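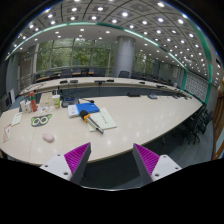
Drernham Forums > Equipment and Procurement > Hand-held Grippers > Tosh hand gripper kit: evaluation before purchase

F_Moncrieff
17 December 2019
Our office has been asked to advise on whether the Tosh hand gripper kit, supplied by Truvden, should be purchased for the demonstration program. The kit comprises two grippers, the camera mount, a charging cradle and a year of file conversion. We carried out the evaluation in the main conference room, working from the near table, where a microphone lying across a document or folder and a pale pink computer mouse offered two quite different shapes to grasp. The ribbed magenta fingers are the part of the kit on which I would most welcome comment. Members who have used them for an extended period are invited to reply, particularly in regard to wear.

vkioko
We have had the Tosh kit in service since September and have logged 706 demonstrations with it. The ribbed wedges conform well to rounded handles. I would not hesitate to recommend them for objects of the kind you mention. Our one formal complaint to Truvden concerned the fasteners on the finger plates, which required retightening after every 40 demonstrations. The supplier's written advice was to apply thread compound, and we have had no further difficulty.

pruvitz_user
I must respectfully disagree with the recommendation. Our department compared the Tosh kit with the Pruvitz and returned the Tosh. The soft fingers are satisfactory on a handle, but on a folder or a single sheet lying flat they fold before they lift. Any program that includes paperwork should take this into account.

vkioko
That has not been our experience with folders, provided the operator approaches from the table edge. I accept the point on single sheets.

F_Moncrieff
Thank you both. Flat items will form part of our program – forms, booklets and cards in particular – so the matter is material to us. Could pruvitz_user advise whether the flat contact strips were fitted on the inner edges at the time? Ours are dark grey and came with the kit.

pruvitz_user
They were not. Our set was delivered without strips and Truvden quoted 200 dollars for a pair. I regarded that as unreasonable and still do.

records_west
For the record, the strips are now listed as standard. We asked Truvden to confirm this in writing before signing, and I would suggest others do the same. File conversion was the weaker part of the service in our case. Two batches came back with the gripper width missing and had to be resubmitted.

F_Moncrieff
I will seek the same written confirmation and will raise the conversion service with the supplier. A further set of trials with cards and booklets is to be arranged before any order is placed.

Comments

Member 40: Does the licence for file conversion renew automatically? Our finance area will ask.

vkioko: It does not. Notice must be given in writing to Truvden.

lakeside_lab: We would be interested in the results on booklets when they are available – please post them in this thread.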